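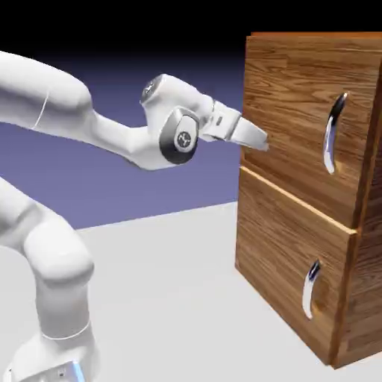 Radka Olmeny
Evening course teacher for woodwork, Kidberg

A day at the Meinecke furniture works in Irnov
July 22, 2020

I wanted to visit the Meinecke works already in April, but the open day was then moved, like everything this year. When the new invitation came I answered the same evening. Only small groups were allowed, and everybody had to choose an hour in advance. I took the first one, at nine o'clock.

From Kidberg the train to Irnov needs 33 minutes. The station is on the wrong side of the river for the works, so one has to walk back over the bridge and then along a street with lime trees. There are no signs until the last corner. I asked in a bakery and was sent in the right direction, and I also bought there a very good roll with poppy seed.

At the gate we received a paper map and we were asked to wear our masks inside all buildings. Our guide works in the finishing department and has been with the company since she finished school. She speaks quietly, and with the mask it was sometimes difficult to follow her near the machines. I stood at the front when I could.

The tour begins in the timber yard. Beech and oak lie there in the open air under simple roofs, with thin sticks between the boards so that the wind can pass. I liked that every stack has a board with the month of arrival written by hand. The oak stays outside for much longer than I thought, and only after that it goes to the drying chamber. One visitor asked if the drying could be made faster. The guide said yes, and that they had done it in the past, and that they had got back many tabletops from the customers.

In the sawing hall it was too loud for explanations, so we walked through it and had the talk afterwards in the corridor. The works has 69 employees at the moment. Most of them live in Irnov itself.

For me the best part was the drawer room. I teach drawers every winter, and it is the lesson where my students lose their patience. A small cabinet with two drawers looks like an easy job, until you notice that the lower drawer closes nicely and the upper one does not want to. At Meinecke the fronts and the sides are marked as a set before they are cut, and they stay together in one tray until the end. The fitting is done by hand with a plane. I watched a man take off a shaving so thin that I could see his glove through it. He pushed the drawer in, listened to it, and took off one more.

I asked what they put on the runners. They use Cliltar, a hard wax in a tin, which is made in the same town. At home I have always used candle ends. He was polite about the candle ends, but he told me that they collect dust after some years and the drawer begins to move heavily. I bought one tin in the shop for 46 crowns and will try it with the new group.

After the drawer room we saw the archive, two rooms above the office. The company has kept a drawing of every model it has ever made, 2,391 sheets, and they lie flat in wide plan chests. Some of the oldest have notes in pencil at the side, for example "leg too weak" or "door hits the wall in small flats". We were not allowed to touch them but we could look as long as we wanted. I would have stayed there for one more hour. A writing desk from the sixties had seven different sheets, and between the first and the last one the desk had become shorter by the width of a hand.

Less good was the finishing department. It was closed for visitors because of the ventilation, and we saw only a short film, without sound. This was a pity, because it is the work of our guide and she would surely have had more to tell there. The canteen was closed too. We got a bottle of water and could sit in the yard at some tables set far from each other.

The shop sells mostly small things: boards, boxes, stools, and a basket with offcuts which you can fill for a fixed price. I filled mine with beech. It was heavy on the bridge.

Some practical information for colleagues who want to go. The tour takes two hours and there are many stairs. Closed shoes are obligatory, and one man in sandals had to wait in the yard. Photographs are allowed outside and in the shop but not in the halls. The works would also accept a group from the evening course, up to eight persons, if we write to them early. I have already asked for a morning in autumn, and when I have the answer I will hang the list on the door of the workshop.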